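I'm looking for people who like fiddling with small things. Pegs, blocks, knobs, shapes that want to go in one particular place and no other. If you did jigsaws edge-first as a child, or you still can't walk past a shape sorter at a friend's house without having a go, please read on!

My name is Griet Jacobs and I design hand-skill boards at Nistar. We've been making them for a good while now (mostly for people getting their grip back after an injury, plus a few schools) and we're about to settle the layout of the next one, which has been called Puletti since somebody wrote it on a lid and it stuck. Before we settle it I want 28 people to sit down with it and tell me what's annoying. I have my own list, but I've been staring at the thing since spring and I don't trust myself any more.

The board is white, the parts are blue, and you'll be working at a dark table so everything shows up nicely. Some of the pieces are easy to get hold of and some are smaller than you'd like. I'm especially keen to hear about the pegs.

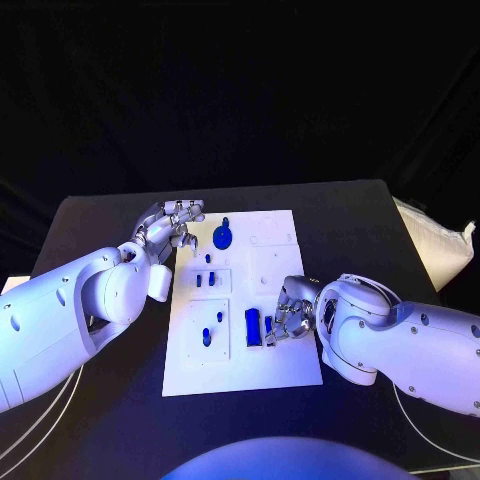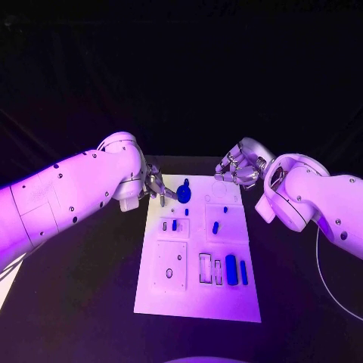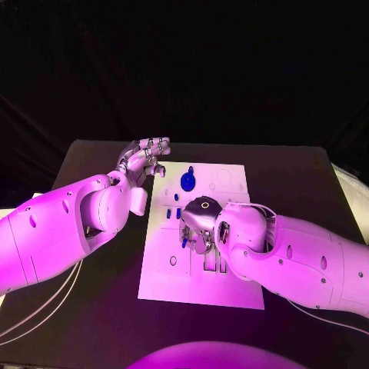

What would you be doing? You come in for one session, 2 hours with a tea break in the middle, and work through 14 short tasks. Pick up a peg, put it somewhere else, turn a part round, change hands, that sort of thing. Some people race through and some take their time, and I'm happy with either. I'd like you to grumble out loud while you're at it, as the grumbling is the useful bit. Floor Van Acker will be sitting next to you writing it all down, and she has heard every swear word going, so don't hold back on her account.

You don't need any experience. You do need to be 18 or over and comfortable sitting at a table for the length of the session. Left-handers, I would love to have more of you, last time we had hardly any and it showed in the results. The same goes for anyone with stiff fingers, a tremor or an old wrist injury. Long nails are fine too (Wilma Bakker in our office has them and her notes on the small pegs were the best we got all year).

Please leave chunky rings and bracelets at home if you can, and bring your reading glasses if you use them.

Sessions run through November, mornings from half past nine and a few evenings from six for those of you with jobs. We're on the first floor of the Van Leeuwen building, up one flight of stairs, and there's a lift round the back if you ask at the desk. We pay your travel and give you a voucher for your time, and there's soup if you're on a morning slot.

To put your name down, ring the office and ask for extension 2127, or leave a note for Teun Visser at the front desk. Tell us which hand you write with, whether mornings or evenings suit you better, and anything about your hands you think we should know. Teun will ring you back with a slot. If you took part in the Trandia sessions you're welcome to come again, just mention it when you call so we can put you in the right group.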